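Residents' Newsletter: Housekeeping and Linen

Changes to the linen service at Trisberg House

The Residents' Office wishes to inform all occupants of Trisberg House and the Irulik annexe that the arrangements for bed linen will change in November. Sheets and pillowcases will be collected every 2 weeks in place of the present monthly round. The change follows a survey of residents in both buildings, in which 70 per cent of those replying asked for a more frequent service.

Clean linen will continue to be supplied by the Bepari laundry. Residents are asked to strip their own beds before 10 in the morning on collection day and to place the used linen in the bag provided. Bags should be left outside the room door. Linen left on the bed will not be taken, and a fresh set cannot be issued until the used set has been returned.

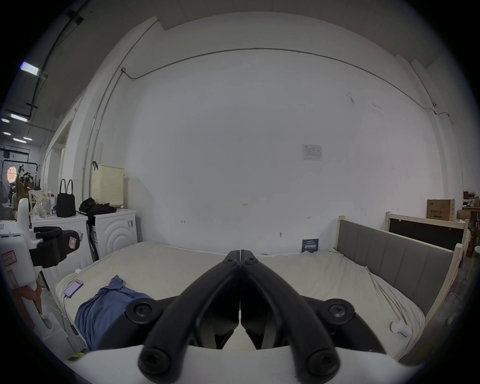 Personal belongings gathered up with the sheets remain the most frequent difficulty reported by the laundry. Items of clothing are easily missed when a bed has not been cleared. A crumpled blue cloth lying on an off-white sheet is readily noticed, but small white objects are much harder to see against bedding of that colour. The same care should be taken with telephones left charging on the mattress, particularly where the cable is thin and white and runs down the side of the bed. Residents are requested to clear the bed completely and to shake out each sheet before folding it.

Articles found at the laundry are returned to the Residents' Office and held for 30 days. They may be claimed on production of a room key. The Office regrets that it cannot accept responsibility for electrical items which have passed through the wash.

Mattress protectors are not included in the new round and will be changed 4 times a year, as at present. Residents of Narnisberg Court are not affected by this notice, as their linen is supplied under a separate agreement.

Enquiries should be addressed to the Residents' Office, ground floor, Trisberg House.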